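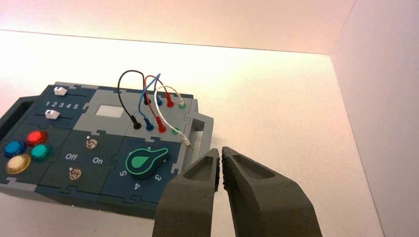

How Does a Robot Know Which Button to Press?

When you want to press a doorbell, you just press it. You don't stop and say to your arm, "Up a bit, now left, now push." Your brain takes care of all that while you think about something nicer, like lunch. A robot has no brain, so somebody has to write its thinking down for it, step by step, and that written-down thinking is called software. 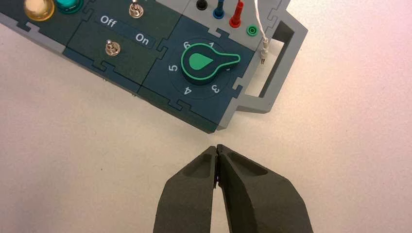
Reading time: 4 minutes

At Koden, a workshop full of people who love this kind of puzzle, the robot's software is split into helpers, and each helper has a name. The first is Wusel, and Wusel's job is looking. A camera picture is really a huge sheet of tiny colored dots, and Wusel sorts through the dots to find shapes it has learned, a bit like you finding faces in the clouds – only much, much faster. It checks again about 30 times every second!

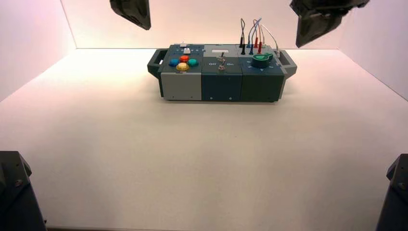
The second helper is called Ignacio, and Ignacio makes the plan. Suppose the job is "press the blue button." Ignacio has to pick a path through the air for the gripper, and it mustn't bump anything on the way. The wires that loop up over the right side of the board are a real nuisance for a planner, so Ignacio treats them like a big invisible box and keeps out of it. Princess Baluyot, who wrote most of Ignacio, tries every new plan 100 times in a pretend world on her computer before a real arm moves.

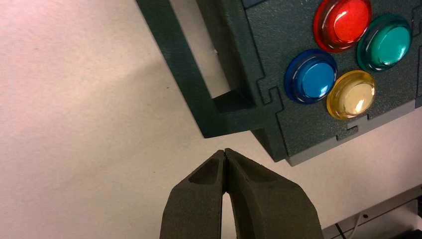

Last comes Budier, the helper in charge of moving. Budier takes the plan and chops it into teeny steps, and after each step it asks, "Am I where I should be?" If the answer is no, it fixes the next step. Four buttons sitting close together in a diamond, red, green, blue and yellow, leave little room for a sloppy push, so Budier slows right down near the end. Eduardo Panganiban likes to compare it to parking a car.

Try it at home with 2 people: one closes their eyes and is the robot, and the other gives the instructions.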